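# Lokska Household Knits: Folding and Laundry Notes

Data card and README for the garment record set kept by the Lokska house in Honmont. Maintained by Trudy Goodwin and Ramil Lagman.
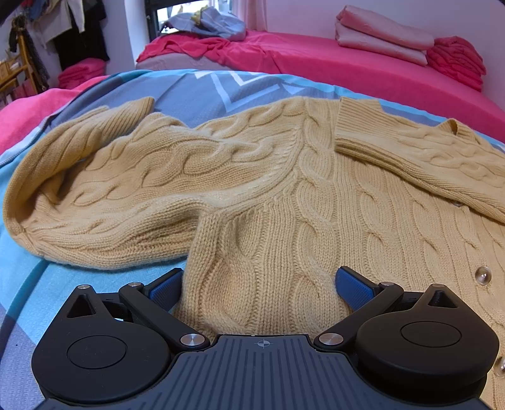
12 comments | 97 shares

## 1. Summary

Lokska is a set of written records on the handling of knitted garments at home: how each piece is laid out, buttoned, folded, stored and washed. The set has 97 records. Each record covers one garment on one occasion. A garment that was handled again in a later month has a later record with the same garment ID and a new visit number.

The records were made in bedrooms, on ordinary made beds. Tables were tried in January and dropped. The tables available in the house were too narrow for an adult cardigan with both sleeves out, and the sleeves hung over the side and stretched under their own weight while notes were being taken.

The set is meant for people who write care instructions, teach textile care, or want to compare folding methods on real clothing that has been worn for some years. It has little to say about new garments.

## 2. Contents

```
lokska/
 README.md
 garments.csv
 records.csv
 methods/
 flat_fold.md
 sleeve_cross.md
 roll.md
 care/
 wash_log.csv
 repairs.csv
 glossary.md
```

`garments.csv` has one row per garment. `records.csv` has one row per visit. The two join on `garment_id`. The wash log and the repair list use the same ID, but not every garment has an entry in either one.

## 3. Garment types

Four types are used: cardigan, pullover, vest, and shawl or wrap. Socks, hats and gloves are out of scope. Dirceu Fagundes kept a separate list of hats, which may be added if the column names can be made to match.

Cardigans get the most attention in the notes. They open down the front, the two fronts rarely lie even, and the button band is usually heavier than the knitting beside it. Cable-knit cardigans also resist a sharp fold. The cable is a raised column of twisted stitches with flatter stockinette on each side, and a fold made along the stockinette lies lower than one made across the cable. The `fold_line` field exists to record which of these was used.

## 4. Fields in records.csv

**garment_id** – letter and number, for example C04. The letter is the type.

**visit** – integer, starting at 1.

**surface** – `duvet`, `blanket`, `sheet` or `other`. A thick duvet lets the garment sink, and sleeves tend to bunch when they are pulled over it. A tight sheet gives flatter folds. Neither is preferred. Record whatever is on the bed at the time, and do not strip the bed for the purpose.

**start_state** – how the garment lay before folding began. Allowed values are `spread`, `heaped`, `on_hanger` and `folded`. Use `spread` when the body is open to view, even if the sleeves are still bent or bunched.

**sleeve_left, sleeve_right** – `straight`, `curved`, `bunched`, `under_body` or `over_body`. Left and right are from the point of view of the person standing at the bed, not the wearer. Earlier records used the wearer's left and right. They were converted by Lindsay Prendergast, who checked each one against her own notes. If two values apply, use the one that describes the cuff end.

**closure** – `buttoned`, `open`, `partial` or `none`. Leave blank if the band could not be seen well enough to tell.

**button_type** – `metal`, `wood`, `plastic`, `covered` or `unknown`. This field is about surface look and feel only. Metallic-looking plastic was entered as `plastic` when the person writing the record had handled the button and was sure. Otherwise it was entered as `unknown`.

**fold_line** – `along_cable`, `across_cable`, `plain` or `mixed`. Use `plain` for garments with no raised pattern.

**method** – the name of a file in `methods/`, without the extension.

**grip_point** – the part of the knit that was held first. Allowed values are `hem`, `shoulder`, `cuff`, `body` and `band`. See Section 6.

**notes** – free text. Keep to two lines.

## 5. Methods

There are 3 methods. All of them start with the garment smoothed by hand.

### flat_fold

1. Lay the garment face down, shoulders away from you.
2. Bring one sleeve in across the back at the shoulder seam, then turn it down so that it runs parallel to the side.
3. Repeat with the other sleeve.
4. Fold the sides in toward the center.
5. Bring the hem up to the shoulders in one fold, or in two for a long garment.

This is the default for cardigans. Close the buttons first, at least the top and bottom ones, or the fronts slide apart at step 4.

### sleeve_cross

1. Lay the garment face up.
2. Cross both sleeves over the front, cuffs near the opposite hip.
3. Fold the hem up over the sleeves.

Quick, and used for pullovers that will be worn again the same week. On thick cable knits the crossed sleeves make a hard lump in the middle of the stack. Ramil marks these `lump` in the notes field so that they can be filtered out.

### roll

1. Fold the sleeves in as for flat_fold.
2. Roll from the hem upward, keeping even tension.

Used for vests and wraps. Rolling a buttoned cardigan presses the buttons into the knit, and the marks may remain for a day or more.

## 6. Handling rules

Hold the knit by the body or the shoulder, and take enough fabric that the load is shared over several rows. A small pinch on one loop can pull a stitch out of line, and in a twisted cable it is slow work to ease it back.

Do not lift by a cuff. Ribbing recovers well from being stretched across, but a wet sleeve lifted by its ribbed cuff will grow longer, and the length does not all come back.

Do not lift by the button band. The thread behind the buttons takes the strain.

Check rings, watch straps and rough skin before starting. Most of the pulls in `repairs.csv` are on sleeves, which get dragged over more things than the body does.

Pieces that have dropped out of shape at the hem should be patted back before any measurement is taken. Patting means pushing the fabric inward with flat hands. Pulling at the corners makes the hem flare.

## 7. Washing and drying

The wash log records water temperature as `cold`, `cool` or `warm`. These are hand-feel values. No thermometer was used until Keith Faulkner brought one in, and his rows carry a number in the `temp_c` column. Do not mix the two when sorting.

- Turn cabled garments inside out.
- Fasten buttons before washing by hand, open them before drying.
- Press water out in a towel. Do not wring.
- Dry flat, away from direct sun, and turn once.
- Strong yellows, pinks and reds are washed alone the first 3 times, then with like colors.

Blankets and duvet covers are washed on their own day, Thursday in this house, and are not in the log. Lint from a new blanket can be a problem on dark knits and is noted under `lint`.

## 8. Storage

Knits are stored folded, on shelves or on a spare bed with other folded goods. Hanging space is kept for shirts and woven items. Heavy cardigans hung for a season develop points at the shoulders, and the body drops until the pockets sit too low.

Satin bedspreads and other slick fabrics should not be used as the bottom layer of a stack. The stack shifts when the bed is bumped. Put them on top, or give them their own place.

Recommended stack height is five cable knits or eight plain ones. The limit came from trial. The bottom garment in a taller stack takes a crease that needs steam.

## 9. Color naming

Colors are entered in plain words. The list in `glossary.md` includes mustard, turquoise, hot pink, pale pink, grey-blue and so on. Yarn shade names are not used, with one exception: four garments knitted from Grodik yarn carry the shade number from the ball band, in the notes field.

Color was judged in daylight where possible. Records made in the evening have `lamp` in the light column. Yellows read warmer under a lamp, and C04 and C09 were each entered under two names before this was noticed. Both have been corrected to the daylight name.

## 10. Known problems

- Visit numbers skip from 2 to 4 on one garment. The missing record was a duplicate and was removed. The others were not renumbered.
- `surface` is blank in the earliest records.
- Button counts are not included. Different people counted spare buttons on the inside seam and others did not, so the column was taken out.
- The Doolan garments, which came in as one bag of secondhand pieces, have no known fiber content. Their `fiber` value is `unknown` even where the feel suggests wool. Do not fill these in by guessing.
- Two vests are entered as pullovers in `garments.csv`. The fix is waiting on Lindsay, who has the vests.

## 11. Changes

**Current** – added `grip_point`; split `sleeve` into left and right; dropped button counts.

**Previous** – added the roll method; converted left and right to the folder's point of view.

**First** – garments, records and wash log only.

## 12. Contributing

Send new rows as plain CSV with the header line included. One garment per row. Write the row at the bed, while the garment is still laid out, and leave a field blank if you did not check it. New types, methods or surface values should be raised with Trudy before they are used, so that the glossary can be updated in the same change.

Corrections to older rows are accepted from the person who made the record, or from anyone who has the garment in hand. Put your initials and the old value in the notes field.

Share | 12 comments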